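About Witbridge Handling Review

Home Our Story What We Test Reports Pricing Careers Contact

We test robot arms for people who are about to buy them, and we started because of a dropped drawer.

The drawer belonged to a parts warehouse outside Pramthorpe. The warehouse had bought a two-armed picking station on the strength of a very good demonstration, and for most of a month it picked. Then one Tuesday, a little before the end of the morning shift, the right arm took hold of a steel drawer, reported that it had a firm grip, and let the drawer slide out over the edge of the bench. The arm went on to report a successful placement. It then went back for the next drawer, and the next. The log for that hour shows a perfect score. The floor under the bench told another story, and so did the toe of the person standing next to it.

The seller's first answer was that the station had performed within specification. We have the letter. It's still pinned above the kettle, and new staff are asked to read it before they read anything else we've written.

What had failed was small. A grip sensor had drifted, so the arm believed its fingers were loaded when they were barely touching. A drifting sensor is ordinary. Sensors drift the way brake pads wear. What bothered the handful of us who were called in to look was that the machine had no second way of knowing, and that the success rate printed in the brochure came from the same sensor. The machine was marking its own homework and the company was framing the result.

Why we don't take the number at face value

Most figures you'll read about a robot's reliability are true in a narrow way. Somebody ran a task, somebody wrote down how it went, and the number came out. What you usually can't find out is what got counted. Was a run thrown away when the object rolled? Did a person nudge the table? If an arm lifted a bag and dropped it on the third step, did the first two steps count as two successes?

We've seen all of those. We have seen a claim of 90 percent that shrank badly once restarts were put back in. We don't think the people behind it were crooks. They were tired, they had a trade show coming, and the restarts felt like they didn't belong to the test. We understand that feeling and we give it no weight.

So we count our own way. A standard review is 200 attempts on the client's own floor, or on our benches if the floor isn't ready, and an attempt begins when the arm starts moving. Anything that ends it counts against it. If one of our staff has to reach in, that's a failure, and we write down which part of the job it happened in. The client gets the raw sheet along with the report, including the pages where our own people made mistakes.

Soft things

Steel drawers got us started, but these days most of the trouble we're hired to look into involves cloth, bags, straps and anything else that won't keep its shape. Buyers tend to worry about the heavy item. In our files the bag has hurt more schedules than the heavy item ever did.

Take a household tidying job of the sort that home-help sellers like to show. There's produce to sort between a basket and a tote, and at some point the arm has to take the bag by its edge. The fruit and vegetables used on these benches are artificial, which suits us, as nothing bruises and the shapes stay the same from one week to the next. The part we watch is the cloth. An arm that can handle a plastic lemon all day may still lose a fold of canvas, or keep hold of one when it ought to have let go, and the second is worse.

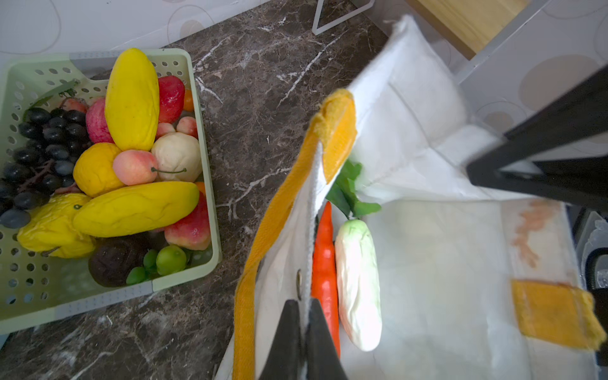
One reader of our reports, Hovland, wrote back to say we were making too much of it: a grip on a bag is either there or it isn't, any child can see which, and a buyer who needs a paid outsider to tell him so shouldn't be buying a robot.

We kept that letter too. It's a fair complaint about our prices. As for the grip, a child can see it and the machine often can't, and it's the machine that decides what happens next. Two layers of fabric feel a lot like one. A pinch that catches a strap as well as the rim gives the same reading as a pinch that catches the rim alone, until something lifts and the whole bag comes with it, contents and all.

That is close to what happened in the Cesier matter, the case people ask us about most. Cesier was a tabletop arm sold for kitchens and care homes. On our bench it was told to open a cloth bag, put one object in and let go. On most attempts it did so. On some it let go with only one finger, because a fold had caught on the hinge of the other, and it then moved away at full travel speed with the bag attached. A ceramic bowl that had been standing beside the bag went across the room.

There was a guard for this. The arm was meant to stop if it felt a pull while its fingers were supposed to be empty. But the pull of a light cloth bag fell under the limit, and the limit had been raised during development to cure a run of nuisance stops. We found the change in the settings history with a one-word note beside it: "annoying."

It took us 292 attempts to pin that down, well over our standard count, and we didn't bill for the extra ones. We mention this with some reluctance, as it sounds like bragging and it was mostly stubbornness. For the first week we had blamed the bag. We even wrote a draft that said so, and the draft was wrong. It's in the archive with the rest.

The seller did put the limit back. They also asked us to describe the fault as "a rare interaction with non-standard fabric." It was a plain cotton bag. We declined, and they haven't hired us since.

What we'll tell you, and what we won't

We won't tell you a robot is safe. We get asked for that sentence on nearly every job, usually on the last afternoon, and usually by someone who needs it for a slide. What we can tell you is what we tried, how many times, what broke, and whether the machine knew it had broken. That last column is the one we'd ask you to read first. An arm that drops things and says so can be worked around. You can put a person near it, slow it down, or keep it away from the glassware. An arm that drops things and reports a clean shift will cost you more than its price tag before you find out why.

We won't certify software updates we haven't seen run. If a seller changes the grip settings after our review, the review is about a machine you no longer own. We say so on every page of the report, in type large enough to have drawn complaints.

We also don't sell, lease, repair or recommend arms, and we don't take a fee that depends on what we find. We were offered one of those in our second year. It was a lot of money for a firm that was then renting half a garage.

Who we are

There are 6 of us. Between us we've worked in packaging lines, a hospital laundry, machine insurance and one robot start-up that no longer exists. Only two of us have engineering degrees, and we've stopped apologizing for that to clients. The laundry has been the most useful background by a distance, as far as bags go.

We don't put our names or faces on this page. Some of the sellers we review have long memories, and the reports are signed by the firm. If you hire us you'll meet everyone who works on your job, and you'll have their phone numbers.

We aren't against robots, whatever you may have heard at the Pramthorpe show. A couple of the arms we've tested were very good, and the reports say so in the same flat tone as the others. One of them runs in our own storeroom, moving boxes of test objects between shelves. It stops more often than we'd like. Each stop gets written up, and we have left its limit exactly where the maker set it.

Our own mistakes

A firm that asks others for their failed runs ought to show its own, so we keep a list. It's on the Reports page, at the bottom, and it's longer than we'd hoped. It includes a review where we measured with a scale that hadn't been checked since the winter, a stop button we wired to the wrong bench (found during a drill, luckily), and the Cesier draft mentioned earlier. Where a client was affected, we redid the work.

If you think something belongs on that list and isn't there, write to us. The same goes for anyone who works next to one of these machines and has seen it do something the log says it didn't. Tell us the model, what it was holding, and what was on the screen at the time. A phone note typed on a break is fine. The Pramthorpe drawer reached us as four lines in pencil on the back of a pick list, and those four lines had more in them than the month of logs that came along behind.

Reviews are currently booked through September. Urgent fault calls are taken sooner, and the office picks up from seven in the morning.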